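4.3 Beobachtungen am Arbeitsplatz

Die Beobachtungen fanden im April bei der Firma Zulside statt, in der Abteilung, in der Handhabungsaufgaben für das Greifsystem Lurkell vorgeführt und aufgezeichnet werden. Vor der Einführung des Systems wurden Geschenk- und Teesets vollständig von Hand geprüft und verpackt. Heute übernimmt Lurkell einen Teil der Packplätze. Zwei Beschäftigte wechselten dafür von der Packlinie an die Aufnahmetische. Untersucht wurde, wie sich Tätigkeit, Belastung und Qualifikation durch diesen Wechsel verändert haben.

Datengrundlage sind 6 Schichtbeobachtungen, ein Leitfadeninterview mit dem Schichtleiter Holger Hovland sowie die Protokolle der Software Ident. Im Untersuchungszeitraum wurden dort 1.568 Durchgänge erfasst, davon 900 an Behältern mit Deckel. Eine Auswertung nach Personen war mit dem Betrieb nicht vereinbart und wurde nicht vorgenommen.

4.3.1 Tätigkeit

An der Packlinie war die Taktzeit vorgegeben. Am Aufnahmetisch bestimmt die ausführende Person das Tempo selbst, muss jedoch jede Bewegung so ausführen, dass sie später auswertbar ist. Abgebrochene Durchgänge werden in Ident mit einem Fehlercode versehen. Hovland bezeichnete das Codieren im Interview als »den eigentlichen Lernaufwand«, die Handhabung der Greifer sei nach wenigen Schichten vertraut gewesen.

4.3.2 Belastung

Das Heben von Kartons entfällt. Neu ist die statische Haltearbeit der Unterarme, da beide Greifer über die Dauer eines Durchgangs geführt werden. Das Tastgefühl der Finger steht am Objekt nicht zur Verfügung; die Kontrolle erfolgt überwiegend über das Auge. Beide Befragten nannten Ermüdung der Handgelenke gegen Schichtende. Ein Wechsel zwischen Aufnahme und Codierung ist vorgesehen, wurde in den beobachteten Schichten aber unregelmäßig eingehalten.

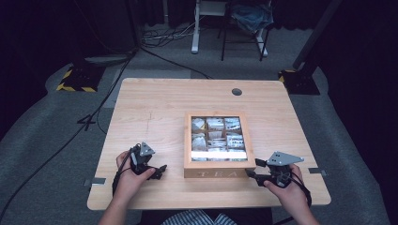
Abb. 7: Arbeit mit zwei handgeführten Greifern an einer Teebox aus Holz mit Glaseinsatz im Deckel.

4.3.3 Qualifikation und Eingruppierung

Die Einarbeitung erfolgte durch Gonzalo Carretero vom Dienstleister Galli. Eine schriftliche Arbeitsanweisung lag zum Zeitpunkt der Erhebung nur für die Codierung vor. Die Eingruppierung der Beschäftigten blieb gegenüber der Packlinie unverändert, obwohl die Stellenbeschreibung um Dokumentation und Fehlerbewertung erweitert wurde. Nach Auskunft von Hovland ist eine Neubewertung der Stellen beantragt. Ein Ergebnis lag bis zur Abgabe dieses Berichts nicht vor.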